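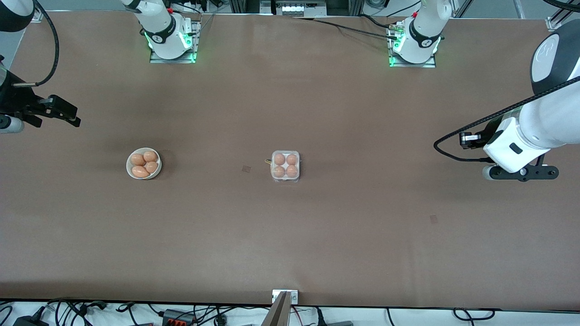 Ticket 571: Finger replacement and spares budget, egg packing cell

Status: Open, waiting on quote
Queue: Equipment purchasing
Site: Lolen
Priority: Normal

Problem as reported

The site wants to move eggs between a bowl and a four-place clear plastic carton with the two-arm cell. The black fingers now on the arms came with the cell and were picked for boxed parts. The site asks whether to buy soft fingers, buy a different gripper, or keep what is there and change the settings. A number is needed for the August budget.

Entry 1, 9:10 a.m.

Asked the site for the gripper order code and the lowest closing force it will accept. Also asked what size eggs they plan to run. Fingers sized for large eggs may not fit between the cups of a carton made for medium.

Entry 2, 11:35 a.m.

Site sent the order code. Lendura lists soft finger pads for that gripper as a bolt-on part, so the gripper body can stay. Pads are sold by the pair. We need 2 pairs to fit both arms and 2 more as spares.

Entry 3, 1:20 p.m.

Irnent quoted a full replacement gripper with force sensing. Lead time is longer and it needs a new wrist plate and a different cable. Quote does not include either one. Asked for a revised quote with both listed as separate lines.

Entry 4, 2:05 p.m.

Cables. The arm cables hang free and the floor in front of the table has loose cables and a power adapter on it. If we open the wrists to change fingers, this is the time to add clips on the arms and a floor tray. Added a line for cable management, 500 dollars. The site can buy the tray locally if it is cheaper.

Entry 5, 3:40 p.m.

Table surface. Site asked if the smooth brown top should be replaced with a padded one. Not recommended for now. A soft top changes the height the arms are set to and both would need to be taught again. A removable mat under the bowl and carton can be tried first. Not a budget item.

Entry 6, 4:15 p.m.

Tsang can do the fitting and recalibration in one visit. They bill travel separately. Asked them to hold a slot until the pads are ordered.

Current recommendation

Buy the soft pads and spares from Lendura. Leave the full gripper change out of this budget and look at it again if the pads mark or drop eggs during the trial.

Still needed

- Revised quote from Irnent, for comparison only
- Egg size and carton supplier from the site
- Cost code for cartons and eggs used up in testing
- Approval for the cable line

Next update when the Irnent quote comes in.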